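Kettler to Anchor Expansion of Sincombe Retail Quarter

2021-12-16

The Sincombe Business Association has confirmed that the household goods retailer Kettler will take the lease on the former Masarari department store, bringing a large vacant building on Market Street back into use. The store is expected to employ 40 people, with recruitment to open early in the new year.

The Masarari building has two trading floors and a service yard to the rear. Under the agreement, Kettler will occupy the ground floor and part of the upper level. The remaining space will be divided into six smaller units, offered to independent businesses on short leases. Rillura, the property company that manages the site, has set aside 30 parking spaces for customers of the smaller shops.

"Sincombe has kept its shoppers through two difficult years, and we want to be part of what comes next," said Till Böttcher, regional director at Kettler. "We will hire locally and buy locally where we can."

The association has long argued that the east end of Market Street needs a larger store to draw visitors past the square. Members in the food and drink trade have reported steady business, but footfall drops sharply beyond the post office.

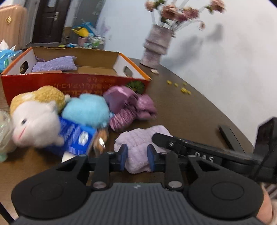

Kettler's opening range will center on goods for the home, with furniture to follow once the upper level is fitted out. Bedding and soft furnishings will take the largest share of the ground floor. Shoppers can expect plush textiles in quiet colors — the pale lavender cloth folded on the dark brown tabletop is typical of the palette — alongside kitchenware and lighting.

Applications for the smaller units may be made to Rillura in writing. Existing members of the association will be given priority.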